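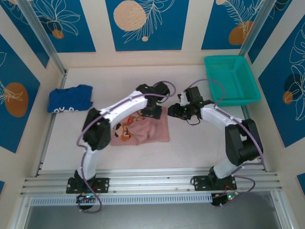

Frauke Kröger asked at the close of the last session whether the cables on the Darnden cell should be checked before or after the arms are powered. They are to be checked before. Students who have already written the opposite in their logbooks should correct the entry.

Unit 6: Daily care of the two-arm folding cell

Each arm stands on a black mounting plate fixed to the aluminum rail. With the power off, test the plate bolts by hand and report any movement to Maxence Maillard. Do not tighten them without the torque sheet.

Follow each purple cable from the base to the wrist. It must have slack at every joint and must not rub on the rail. Inspect the short wires at the grippers separately.

The circuit boards hang below the plates and are easily struck by a knee or a tool. Keep the space under the rail clear.

Run 2 slow cycles with a single shirt before returning the cell to use. Logbooks are due by 2020-10-25.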